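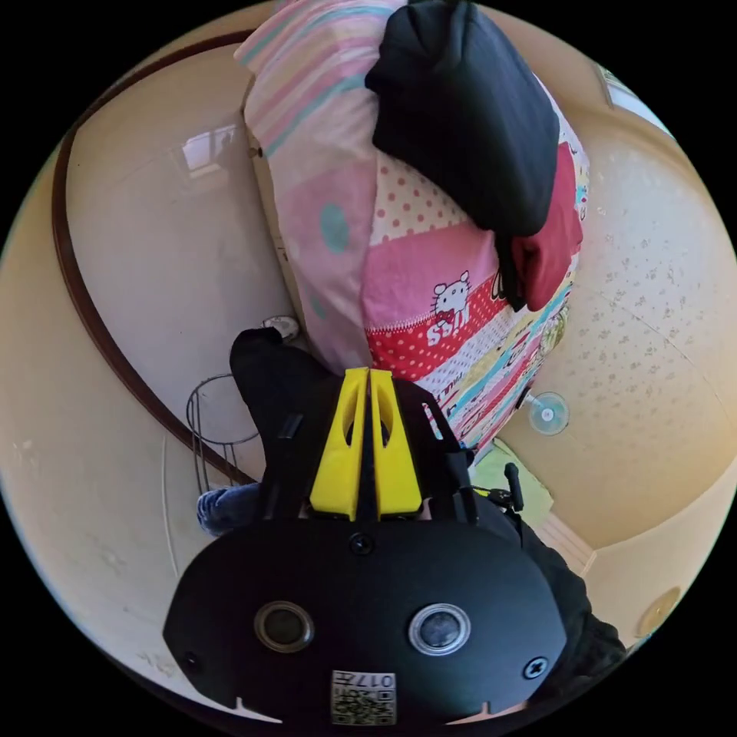
## My month without the grocery app

*April 26, 2023*

I gave up grocery delivery for the whole of March and I have thoughts! A few of you wrote back after the last newsletter asking how it was going, so this is the long version (get a coffee).

The trigger was the card statement. I'd been ordering from Plarnatix two or three times a week, usually at ten at night, usually while already eating something. When I added up the winter it came to $1,006, and that was before the fees and tips, which I was too chicken to look at. There are two of us in this house and one of us lives on toast.

So I went back to the store. Ours is the Kubiak on Admont Road, next to the dry cleaner, and I hadn't set foot in it in so long that they'd moved the bread. I wandered past the pet food twice looking for rye! The first trip took me an hour and ten minutes and I came home with no onions, which were the first thing on the list.

By the second week I'd gotten the hang of it. I go early, before work, when the parking lot is half empty and the markdown stickers are fresh. Those stickers are the best part of the whole business. I got a pork shoulder for next to nothing and we ate it four different ways, the last of which was soup, and I'd make the soup again.

What I missed was the ordering from bed. What I didn't miss was the substitutions (I once asked for parsley and got a bag of frozen peas), or the pile of paper bags behind the kitchen door that I kept swearing I'd use for something.

The total for March was $323, with one embarrassing cheese purchase in there. I also walked over on the dry mornings, and my phone says some 3,000 steps there and back if I cut through the Atitmont lot and don't stop to look at the plants.

I've put the app back on my phone for sick days and snow, but it's in a folder on the last screen, and so far I've opened it once, for cat litter. I'm not carrying cat litter up that hill.

Next time I'll send the soup recipe, plus the bean thing a couple of you asked for. If you have a good use for half a jar of capers, please reply to this email. I have three of them.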